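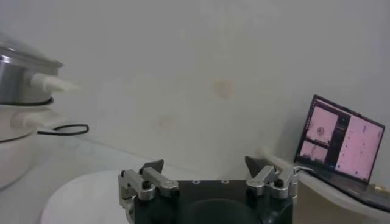 Every January my feed fills up with people telling me to buy a plug-in electric pot and cook at my desk. The pitch never changes. No stove, no mess, one pot, ten minutes. I have been reading these since November and I have questions, mostly about walls. The one by my table is off-white and plain and it has a tan-brown stain right in the middle, plus a paler smudge lower down. Show me the ad with that in it.

The pot crowd will say I did it wrong. Maybe. I made lentils with the lid off because the lid makes it boil over. With the lid on you get foam down the side, with it off you get a wall. Those are the two settings as far as I can tell.

Before anyone asks, I can't prove the stain is lentils. Could be coffee. Could be the last tenant. Hawi Birhane says turmeric and she says it with a lot of confidence for someone looking at it on a phone.

So, what gets it off. I looked this up and got the usual: baking soda paste, dish soap, vinegar, one of those white foam erasers. Every page has them in a different order and every page says its order is the right one. Half of them are selling the eraser.

Tried dish soap and a soft cloth first, on the smudge only. I think it's lighter. I also think I want it to be lighter, so don't write that down as a result.

The eraser I don't trust on flat paint. It's a very fine sandpaper, people! You trade a brown spot for a shiny spot, and the shiny spot shows up every time the sun comes in sideways.

Someone in the replies recommends Nadier wall spray. Someone else says Nadier is Skoltberg in a nicer bottle. I paid for the Skoltberg last year. 29 dollars with shipping and it smelled like a dentist. Not doing that again to find out who's right.

Berhe on the corner sells sample pots of paint and the guy there swears he can match any white. He has never seen my white. My white isn't even the same white from one end of the wall to the other.

Other suggestion, from three of you now: hang something over it. A Garero splash panel is 101 dollars. For a stain I could cover with a postcard.

And yes, I could move the pot away from the wall. The cord is short — they're all short, somebody decided that was safer — and the outlet is where it is.

Current plan is baking soda on a corner of the brown one, left alone for an hour, then wiped with plain water. If it takes the paint off I'll say so. Still not buying the ten minutes thing either, mine took almost 29 just to get the lentils soft.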